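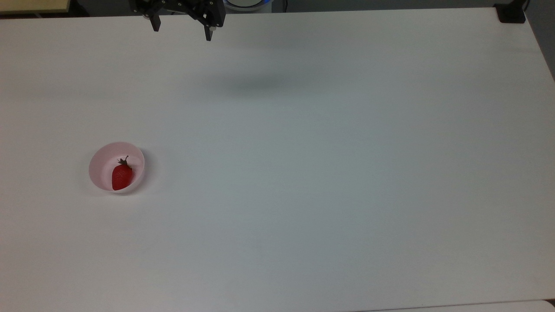
Duan: a word list for people who write crosswords badly

Last updated: June

Posted in June by the Duan maintainer

Duan is a plain text list of 641 short crossword clues with their answers, gathered over more evenings than I care to admit. It began as a notebook, became a spreadsheet when the notebook got tea on it, and is now a folder with a README, so it must be serious.

What is in the folder

clues.txt holds the clues, one to a line. The answer comes first, then a tab, then the clue, then the letter count in brackets. If you open it in a program that turns tabs into spaces, it will look fine and work for nothing.

grids.txt holds 32 blank grids. Most are the usual 15 by 15 with the usual symmetry. Two of them are lopsided. I have left them in because I had already published puzzles with them and would rather look daring than careless.

notes.txt is where I argue with myself about hyphens.

Where the clues came from

All of them are mine, apart from the ones everybody has written. There are only so many ways to clue ERA and I have used the dull ones. I went through the lot against the Plurine puzzle archive and took out anything that matched word for word, unless it was so plain that matching was bound to happen ("Frozen water" for ICE, and so on).

A good half first ran in the Cadwood newsletter, where they sat beneath the bin collection dates and got a good deal less post than the bins did. Complaints from that period have been folded in. The clue for OTTER is now correct.

Spelling

British throughout. COLOUR has six letters here and always will. A handful of answers can be spelt with either an S or a Z, and for those I went with whichever got me out of the corner I was in. They are marked with a star. If you are building something that needs one rule applied all the way down, you will want to go through the starred lines yourself and pick a side.

Known problems

Rivers. I lean on them terribly. If you draw ten clues at random, expect to get wet.

Too many answers end in E. Every setter does this and every setter thinks it doesn't show.

The difficulty marks run from 1 to 5 and were given by me, on the day, knowing the answer. Treat anything marked 1 as a 2. Anything marked 5 is either hard or unfair, and I no longer remember which was which.

Two clues mention prices. They were true when written and are now touching.

Pop music stops quite suddenly at the point where I stopped listening to it.

Using the list

Print it, put it in a quiz, feed it to a grid filler, read it on the bus. Please don't sell it as a book. If you publish a puzzle made mostly from Duan, a line saying so would be kind, and it also gives solvers somewhere else to send the letter.

The grids load into Zadetti without trouble provided you save them as plain text first. Skip that step and you get an all-black grid – restful, but a short puzzle.

Sending corrections

Give the answer, the line as it stands and the line as you think it ought to be. One correction to a message is easiest for me. "Several of the down clues are weak" is fair comment and I can't do a thing with it.

New clues are welcome if you wrote them yourself. Anagrams should be checked with a pencil before sending. I check them with a pencil too, and it is a sad moment for both of us when there's a spare R.

Changes in this version

Took out a second ORIOLE. Reworded the clue for GOUT, which had upset someone. Fixed the letter counts on answers with apostrophes. Added a few more words with Q, none of them any use at the bottom right of a grid, where I always need one.

We use cookies to remember your settings on this site. By carrying on you agree to this. Accept | Manage settings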